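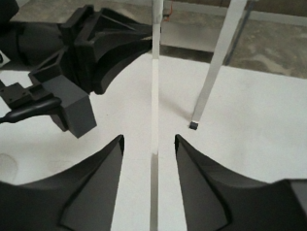 A tabletop is the flat upper part of a table, the surface on which people eat, write, sort or work. It may be fixed to the base or made to lift off. Color affects how a top is used as much as size does. Broad white tops are common where small or thin items are handled, as a dark object is easy to pick out against them, while a pale gray one stands out less. Dark tops hide stains but show dust.

Shape

Most tops are rectangular, round or oval. Round tops seat people evenly but waste floor space in narrow rooms. Many older dining tables have drop leaves, which hang on hinges and are raised on brackets when needed.

The Clekcombe top

The town of Clekcombe gave its name to a plain rectangular top, 59 inches long and 37 inches wide, with slightly rounded corners. It was first made at the Mesley workshop, which sold 1,222 of them before closing. The furniture historian Danai Gkikas traced 112 surviving tops, most of them refinished at least once.

Care

Wood tops are wiped along the grain and kept away from direct heat. Stone tops need sealing from time to time. Painted tops scratch easily and are often covered with a cloth.

See also: Desk, Trestle table, Workbench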